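Coastal Ecology, Unit 6 handout
Seabird colonies in decline: how we count them, what we can say

Read before section. Bring the data sheet, we'll need it for the last part.

1. Where we left off

Last time: island colonies, why birds bunch up. Few predators, short trip to the fish, lots of eyes. Cost of bunching is that one bad event hits everybody at once. Keep that in mind all through this unit.

Study site for the unit is Dridcombe, small rocky island, terns on the flat north end and cormorants on the ledges. Comparison site is Pukdale, on the mainland, a sandspit with a fence across the neck. Same species of tern at both. Different troubles.

2. Terms

Colony: birds nesting close enough to react to each other. No fixed distance, people argue.
Breeding pair: what most counts are trying to get at. You almost never count pairs directly.
Apparently occupied nest (AON): a nest with a bird sitting tight on it, or with eggs or chicks. Stand-in for a pair.
Recruitment: young birds coming back to breed for the first time. Lags by years in long-lived birds. This one is on the test every year.
Philopatry: coming back to where you hatched. Strong in some species, weak in terns, which will up and leave.
Detection: share of what's there that you really see.

3. Counting methods

Walk-through count. Line of people, arms length or a bit more apart, mark each nest as you pass so it doesn't get counted twice. Accurate. Also the most disturbing to the birds, so keep it short, 20 minutes in any one patch and then out. Never in rain or in hot midday sun, eggs cook and chicks chill fast when the adults are up.

Vantage count. Scope from a fixed point. Low disturbance. Misses anything behind a rock or in tall grass. Do it twice with two observers who don't compare notes until both are finished.

Flush count. Count birds in the air after they all go up. Mostly bad. Old records at Dridcombe are flush counts, so be careful lining them up with newer ones. A drop between an old flush count and a new AON count might be no drop at all.

Aerial photos. Good for big white birds on dark rock. Poor for cormorants on dark rock, obviously.

4. Worked example

Plot A at Dridcombe, walk-through, 27 nests marked. Second team goes through the same plot right after, finds 20 nests, and 18 of those already have a mark.

Estimate = (first count x second count) / marked nests in second count
= (27 x 20) / 18
= 30 nests

So the first team found 27 of an estimated 30, detection 0.9. Pretty good. Assumes no nests came or went between passes, and that each nest was equally easy to find. Second assumption is nearly always a bit wrong. Nests under driftwood get missed by both teams, which pushes the estimate low. Work out for yourself why low and not high.

5. Causes of decline, short version

Adult deaths: oil, nets, disease, starvation. Hits numbers right away.
Failed breeding: rats, foxes, gulls, flooding, people and dogs on the sand. Numbers can look fine for years and then fall off.
Moving away: birds still alive, just elsewhere. Looks identical to a crash if you only watch one site!

Oil deserves its own line. A small amount on the belly feathers ruins the waterproofing, bird gets cold, spends the day preening instead of feeding. Birds that wash up are a fraction of the birds affected. Beach counts of dead birds are a minimum, write "at least" in your reports.

Food matters more than students expect. Adults carry one fish at a time in most terns. If the fish move a few miles out, the trips get longer and the chicks get fewer meals. Prey size too, we'll look at the Pukdale feeding watches in Unit 7. 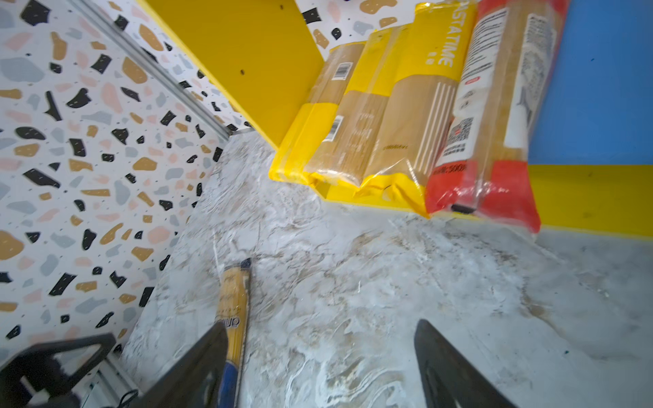

Spaghetti in its wrapper, on a gray countertop.

6. Reading a trend

Two points are not a trend. Ask, in order: same method? same time in the season? same area covered? same weather limits? If any answer is no, say so in the first paragraph of your write-up and not in a footnote.

Pukdale tern plot went from 34 AON to 2 in one season. Sounds like disaster. The Pacheco gravel bar, just up the coast, had no terns before and was full of them that June. No bands were read so we can't prove they're the same birds. Best wording: "consistent with movement between sites". Do not write "the birds relocated".

Also watch for the shifting starting point. Pick a peak year as year one and everything after looks grim. Pick a poor year and it all looks like recovery. State why you started where you did.

7. Field day at Flanville

Boat leaves the Flanville dock 7 a.m. sharp. Hat you don't mind getting droppings on. Layers, it's colder on the water than you think. Pencil, pens quit when teh paper gets damp. Boots scrubbed the night before, soles and laces, seeds travel. Lunch gets eaten on the boat and all scraps come home.

Stay behind the leader. If birds go up and don't settle, we back off.

8. For section

a) Redo the section 4 estimate with 15 marked nests in the second count in place of 18. What happens to detection for the first team?
b) Give one reason a healthy looking adult count could hide several years of failed breeding.
c) Dridcombe cormorants: which method from section 3 would you pick and what would it miss?
d) One page max on the Pukdale plot. What extra data would you want, and at which site would you collect it first?

Answers to a) and c) go up after section. b) and d) get turned in, stapled please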